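Last updated: December

We use cookies to remember your preferences and to see which pages get read. By continuing to browse you accept our use of cookies.

What's Left on the Table: A Small Project on Small Trash
Leanne Fairclough, Materials and Everyday Life, Liltton College

I picked this topic because I was annoyed. Our unit had just finished two weeks on industrial waste (tonnage charts, landfill maps, all of it) and I went home and couldn't figure out which bin a milk carton goes in. I'm in my second year of this stuff! So when the project list came around I skipped the factory visit and asked if I could do one table. One ordinary table where people eat, drink, unpack their shopping and leave things lying around. The report had to stay under 2,000 words and I was pretty sure a table wouldn't fill that. It did, and then I had to cut the whole section on bread bags.

The question I wrote on my proposal form was "How much of the mess on a table can be sorted by someone who has never been taught how?" I meant me, mostly. I had the Grelden sorting leaflet, which is the one our building goes by, a kitchen scale, and a notebook that now has a sticky cover.

I started with packaging that hasn't been opened or thrown out yet, because I wanted to see what you can tell about a thing before it turns into trash. Boxes are the friendly end of the scale. You pick one up, you think "cardboard," and you're mostly done. Toothpaste is my favorite case, since you get a box you drop on day one and a tube you keep for ages, and the two go to completely different places.

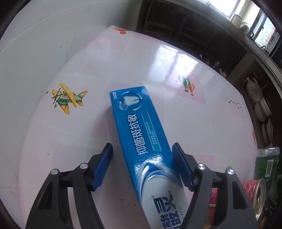 What slowed me down with boxes was the coating. The leaflet says "clean paper and card" and then has a footnote about shiny surfaces that sends you to a second page, and the second page talks about freezer packaging and never gets back to ordinary boxes. I tore up a tea box and a cereal box to look at the torn edge. Both were plain fibers inside with a printed layer on top, so I put them with paper. If I got that wrong I'd like to know, because I've been doing it ever since.

The other thing I noticed is how much of the front of any package is selling to you. The part that helps with sorting, when there is one, is tiny and usually on the bottom or hidden under a flap. I wrote "look underneath" in my notebook and underlined it 2 times.

The mixed pile

Next came the real mess. My rule was that everything in a pile gets sorted in one go, with no phone and no asking my roommate (who has strong opinions). I gave myself 15 minutes, which sounds generous until you're standing there holding a carton.
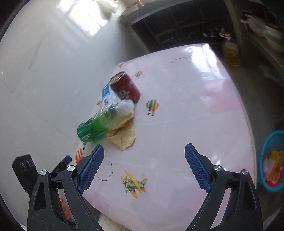

My plan for a mixed pile was to take the easy things off first and see what I was left with, the way you'd do a jigsaw edge. It works fairly well. The red soda can is the easy one, straight to metal, and the tan napkin is only hard if you start wondering about what it wiped up. Then the trouble starts. The clear bottle has a green label wrapped around it and a white cap on, so do you take it apart or leave it alone? Grelden says cap on, label off "where possible," and I can report that labels are possible if you have fingernails. The crumpled white bag is plastic too, but bags have their own drop-off at the Rorkavano store and don't go in with bottles at all. And the blue-and-white milk carton was the thing that started this whole project, so of course I left it until last.

I looked cartons up properly afterward. The ones on our course handout are paperboard with plastic lining, and some kinds have a metal layer as well. Our building takes them with the plastics, flattened, which I would never have guessed in a hundred years. I'd been putting them in with paper since I moved in — sorry, paper bin.

Weighing was a bit of a letdown. My whole sorted haul for the week, minus food, came to 368 grams. I'd carried it down the stairs in my head as this enormous heap, and it weighed less than my lunch. Volume is what you notice at home, though, and a bag of crumpled empties takes up a ridiculous amount of space before you squash them.

Food scraps, or the part I almost left out

I nearly skipped food because it felt like a different project, and because it smells. Our tutor at the Tuesday check-in asked where the peel was going and I had no answer, so it went back in.
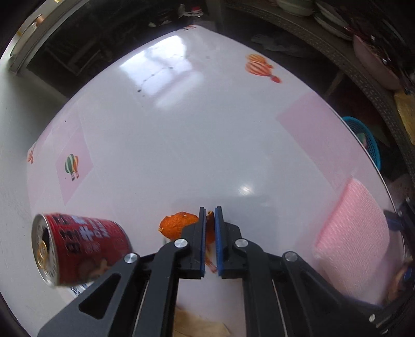

Peel is the simplest thing to sort and the most annoying thing to pick up. My whole method was to lift the big bits first and then chase the rest, and I'd recommend the same to anyone. Orange is the worst offender in my notes: you get one decent piece with that pitted skin, then a thin curly strip, then little crumbs of it that all need picking up separately. On a glossy white tabletop at least the orange color shows up well. I lost far more of it on my desk, which is brown. The red can tipped over on the same table takes one second to deal with, and I'd happily trade a whole orange for another can.

I tried two containers for scraps. The first was an old Veloso ice cream tub with a lid, which kept the fruit flies out but which I kept forgetting to empty, with results I won't describe. The second was a bowl with no lid that I had to look at all day, so I emptied it every evening. The bowl won.

What I'd change

I'd get more people to do it. My roommate sorted one pile at the end and beat me easily, though she claims never to have read the leaflet. I'd also write down my first guess for every item before checking it, because by midweek I couldn't remember what I used to think and what I'd learned, and that made my "before" column pretty much useless.

I'd rewrite the leaflet too, if anyone let me. I made a draft for the appendix with the cartons right at the top in big letters and the shiny card question answered on the same page. It's stuck on our fridge for now. There's a spare copy in the project folder if you want one for yours.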